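Lavesow Textile Pattern Corpus – README

Version 6
Maintainers: Ardalan Tabrizi, Mahsa Shirazi

Summary

Lavesow is a collection of 1,387 digitized sewing and quilting patterns for small household textiles: bed covers, pillow shams, curtains, table runners, chair pads and doll furniture bedding. Each record holds the pattern outline as vector geometry, a cleaned transcription of the instructions, and a short set of structured fields. The corpus is meant for work on instruction parsing, yardage estimation and pattern retrieval. It does not contain garment patterns. Those were split off into a separate collection, Nisudis, and record numbers were not reused after the split.

Sources

Patterns come from three places: leaflets scanned by the maintainers, sheets donated by the Rahimi pattern library, and typed instructions from the Duvell sewing circle newsletter. Source is recorded in the field origin. Duvell records have no outline geometry in most cases, and the field outline_path is left blank for them.

Leaflets were scanned flat at 200 dpi. Folded tissue sheets were pressed first and scanned in overlapping strips, then joined by hand. Join errors of up to 2 mm are known to exist on long straight edges and have not been corrected.

Record layout

One record per line, UTF-8, tab separated. Fields in order:

record_id – integer, unique, not contiguous
origin – leaflet, library or newsletter
item_type – one of the values in types.txt
scale – full, child or miniature
finished_width_mm, finished_length_mm – integers
edge_finish – bound, hemmed, ruffled, piped or none
fabric_layout – whole, strip, block or check
steps – instruction text, steps separated by a vertical bar
outline_path – relative path to the SVG file, may be blank
notes – free text, may be blank

Measurements printed in inches were converted to millimeters and rounded to the nearest whole number. The original string is kept in notes when the leaflet gave a range.
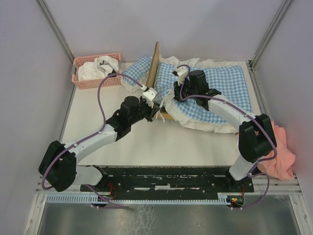
Ruffled edges need some care. Pattern writers measure them in different ways: a few give the finished size with the ruffle included, most give the size of the flat center panel only. From version 4 on, finished_width_mm and finished_length_mm always refer to the flat panel, and the ruffle depth is written in notes as "ruffle=" followed by millimeters. Gather ratio is given where the source states it. Do not infer it from strip length, as many leaflets call for an oversized strip to be trimmed later.

The value check in fabric_layout means that the instructions depend on a checkered fabric, for example by telling the sewer to cut along the printed lines. A cover that can be made in any fabric is coded whole even if the leaflet shows it in a check.

Miniature scale

Forty records are coded miniature. Most are bed sets for doll furniture, with a cover, one or two pillows and sometimes a mattress pad. Seam allowance in these drops to 6 mm or less and is often missing from the printed outline. Check the field notes for "sa=none" before computing cut sizes. A yardage script that assumes a default allowance will overstate fabric use badly on small pieces.

Transcription

Instruction text was typed by Tabrizi and checked against the scan by Shirazi. Spelling was normalized to current American usage. Abbreviations such as RS, WS and SA were left as printed and are listed in abbrev.txt. Steps that refer to a diagram keep the reference, e.g. "fold as in fig. 3", although diagrams are not included in this release.

Known problems

Records from the newsletter sometimes combine two items in one set of instructions, usually a curtain and a matching valance. These carry the item_type of the first item.

The outlines for round table covers were exported as polygons in versions 1 and 2. They are true arcs now, so file hashes will differ.

Piped edges in the library set may be coded bound. A recheck was started in December and has reached the pillow shams.

Corrections

Send corrections as a tab separated file with record_id, field name, old value and new value. Include the leaflet page if you have it. Changes to outline geometry should be sent as a replacement SVG with the same file name.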